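Plulimholm Room Colour Notes

Version 2, last edited September 6, 2023
Maintained by Tineke Desmet

What's in it

A plain text list of 337 paint and stain names used in bedrooms and living rooms, gathered from old Van Beek and Lusteck colour cards. Each line gives the name as printed, the maker, the finish and a grey value from 0 to 100.

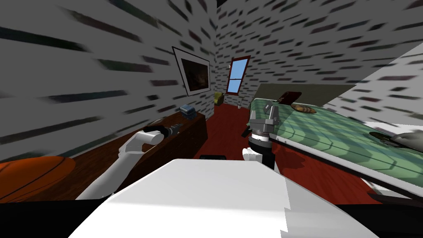
Names are kept in the spelling of the card, so you'll find both "gray" and "grey". Don't correct them - the card index depends on the exact wording.

Layout

- colours.txt: one entry per line, tab separated
- finishes.txt: matte, satin, gloss and the older trade terms
- notes.txt: queries about cards with torn or faded labels

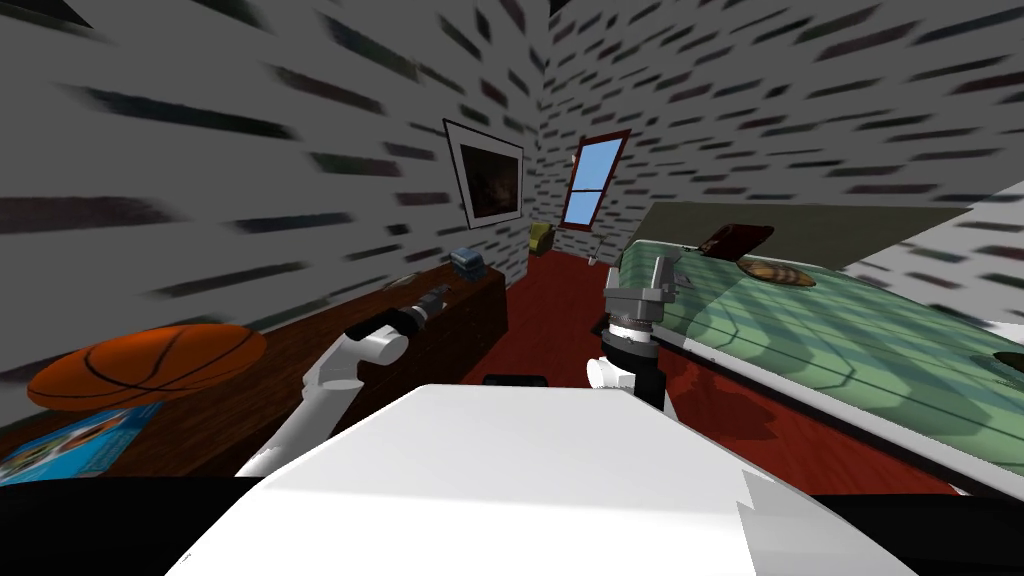
Known problems

The Lusteck cards from before the Zandov merger have no finish printed on them. Those entries say "unknown". Grey values were read under a desk lamp and shouldn't be used for matching paint.
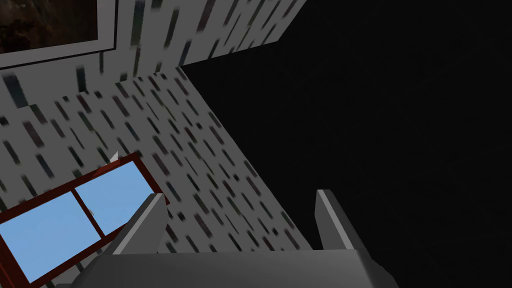 Two makers sometimes used the same name for different colours, so always search by name and maker together.

Licence

Free to copy and reuse with credit. Send corrections to Tineke with the card number - a scan helps.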